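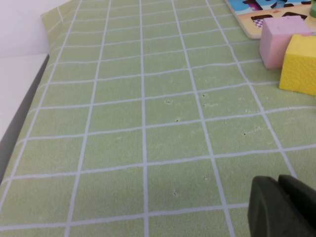
The green mat as the wrist camera gets it, gripper at bottom right, curl at top left.

I have been putting off writing about the mat for ages, which is silly, as it has taken up more of my evenings than the arm has. So: a post about looking after the work surface!

Quick catch-up if you're new. The arm lives on the bench in my back room in Estham, it has a two-finger gripper and a little camera on the wrist, and it spends its days picking up foam cubes and (on a good day) bits of a wooden puzzle. Adjoa Asante wrote most of the control code and I do the spanners-and-sticky-tape side, which suits me fine.

The trouble began when the picks started landing short. It was only a few millimetres, but on a foam cube that's the difference between a proper squeeze and a nudge. I checked the finger screws, then the wrist bolts, then ran the joint zeroing twice. All fine. Adjoa was the one who said to look at the lines on the mat. They should run straight across and they don't, they wander up and down in soft waves, and at the far corner the edge has lifted right off the bench. We use that grid to line up the camera. Of course it was off!

Then there are the specks. Small dark marks and tiny holes out in the open part of the mat, a few with a pale scuff round them. My guess is fingertips coming down too low, back when I had the floor height set by eye. I went through the log and found 463 moves that bottomed out before I fixed the limit, so I can't really complain about the mat.

What I've done so far:

Took everything off and turned the mat over on the floor overnight with my heaviest books on it. That helped the waves a lot but did very little for the curl.

Wiped the bench down and put double-sided tape along the far edge. I had a roll of Drodomard left over from the carpet, and it grips foam really well if you press it down and leave it alone for an hour.

Set the floor height again with a feeler gauge, in 6 places across the mat this time. I used to do it in one place, in the middle, and then wonder why the corners were wrong.

Redid the camera alignment last of all. Do it in that order. I did the camera first and had to do the whole lot again — my own fault, I was keen.

After that I ran 600 picks with just the pink and yellow cubes and I was grinning like a fool by the end. Lovely clean grabs! The puzzle board is next, and it's much fussier, as the recesses leave you hardly any room to be wrong.

I've put a line in the maintenance notebook to check the tape and the floor height every 2000 picks. Somtochukwu Ogundipe wrote in to suggest a stiff board glued under the mat, and I like that idea very much, so I'll be cutting one to size before September. If you've glued foam to board and had it stay flat, please tell me what you used.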